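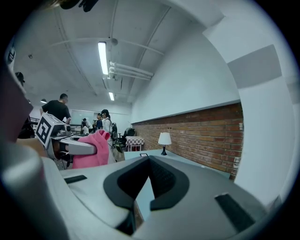
Page last changed: June, 16:20

List: Jutside building-services
Subject: Re: Room 4, lighting line and the brick ledge
From: Gemma Ferri
To: the list

Ifeoma,

Answers in line, then one item of my own at the end.

> On the ceiling run: I have the conduit down as surface mounted and
> painted in with the ceiling. Is there any objection to leaving it
> where it is and hanging the new fittings off the same line? The
> long fitting and the shorter one behind it already share that line,
> so the spacing is fixed for us unless we add conduit.

No objection. Keep the line. The existing layout puts most of the light along the middle of the room, and the wall on the brick side gets what is left over. At the long fitting I would expect a good reading on a bench top and a poor one against the wall. Please take both before ordering. The Plonum replacement tubes are listed in 3000 and 4000 kelvin, and I would want the higher one where people are sorting fabric. A pink cloth under a warm tube can pass for salmon or coral, and we have had textiles put in the wrong bin for that.

> On the pipes: the white ones that cross toward the wall on the
> diagonal. The Pesuvdale drawings don't show them at all. I have
> not been able to establish what they carry.

They are not on my set either. Treat them as live until traced. No fitting, bracket or cable tie goes on them. Once somebody has followed them through the wall, mark the contents at both ends and send me the sketch so it can be added to sheet 1081.

> On the wall: brick below, plain white above, ledge along the top of
> the brick. Sepúlveda want to paint the brick white to gain some
> light. They also asked whether the ledge could be used for storage.

Leave the brick alone. Paint on brick is a maintenance item forever, and the gain would be small compared with cleaning the diffusers. If they want more reflected light, the upper wall is the place to spend money. It is already white and one coat would freshen it. Whoever does it should mask around the gray panel up there. Do not take the panel down without asking me what is behind it.

The ledge is not a shelf. I have no load figure for it and I don't intend to get one. Folded cloths are light, but the next thing put there will be a toolbox. If the textile people need somewhere to lay work out, they can have the 2000 mm bench from the store. It fits with its long side to the brick and leaves the walkway clear.

> Last, the small round fitting on the ceiling next to the long light.
> Detector or blanking plate? I can't tell from floor level.

Nor can I. Take the tall ladder and read the label. If it is a detector, it stays uncovered and unpainted, and it goes on the test schedule. If it is a plate, note what is behind it and close it up again.

My own item. The cloths are being handled at the same benches as everything else, and lint gets into whatever has moving parts. I would like a lidded bin for finished cloths and a second one for those still to be folded, both kept off the floor. Wipe the bench down between batches with a dry cloth first, then a damp one. Compressed air only moves the lint up to the light fittings, where it bakes on.

I can do the ladder work any morning before 10:00. Send me the readings when you have them and I will place the tube order from those.

Gemma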